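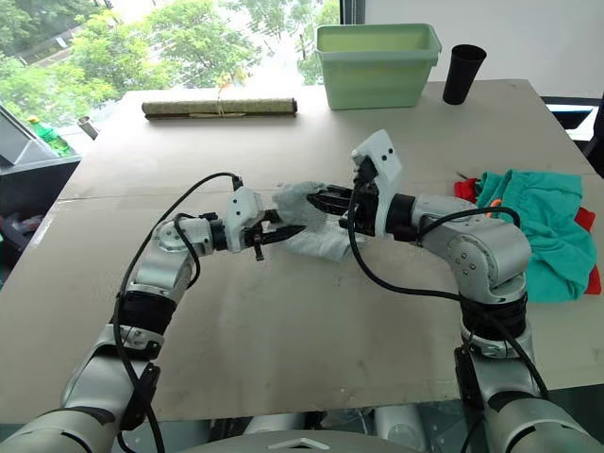
Please put the laying-out steps ahead of the stories next time, one reader wrote to us, because my group had the selkie half told before we found out the skin card should have been hidden.

A fair point, and we have moved everything forward in this printing.

Nallstead Tale Deck: Handbook
Section 3. Setting up for an evening of shape-changers
Istico handbook desk, February
20 shares

The shape-changer tales are our favorites in the whole deck, and they are old ones -- seal wives from the northern islands, swan maidens who leave their feathers on the bank, men who are wolves for part of the year. Nearly all of them turn on a skin or a cloak that gets hidden and then found again, so the set-up takes a little more care than it does for the giants or the river spirits. Allow 20 minutes the first time, and do it before your guests have their coats off if you possibly can.

1. Take out all 54 cards and lay aside the ones with a wave in the corner. Those belong to Section 4 and will only muddle you tonight.

2. Choose one tale for the evening. The longest, "The Seal Wife of Unesthorpe," runs to 700 words and is lovely read slowly, but a new teller may be happier with the swan.

3. Find the skin card that goes with your tale. Seal, swan and wolf each have their own, and the border color matches the tale card.

4. Deal 3 turning cards to each listener, face down. They may peek at their own.

Note: The turning cards say things like "a child asks a question" or "the tide comes in early." They may be played at any pause, and the teller must work them in.

5. Put the skin card face down in the middle of the table and cover it.

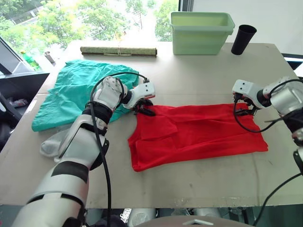
The skin card stays hidden until somebody plays a finding card, and in the old tales that moment is often the work of a child who goes poking in the rafters or the barn. Any bit of cloth will do for a cover, and an old scarf from the drawer is every bit as good as something bought. Have it flat and near the center of the table, like the red garment here, and when the time comes take it by the upper left corner and raise just a small fold first. That gives your listeners a breath or two to wonder before the card comes out.

6. Give the finding card a good shuffle in with the leftover turning cards and set that pile by the teller's elbow.

7. Read the opening line aloud, and off you go.

Caution: Do not read the last paragraph of the tale card during set-up, even to yourself, if you mean to listen instead of tell. The endings differ from one telling to the next, and the Baloch edition of the deck has a gentler close for the wolf.

Caution: Some of these stories end with a mother going back to the sea without her children. With very young listeners, we suggest starting with the swan.

Next: Section 4. Tales of the tide

6 comments
Contact the handbook desk | Copyright Istico | Back to top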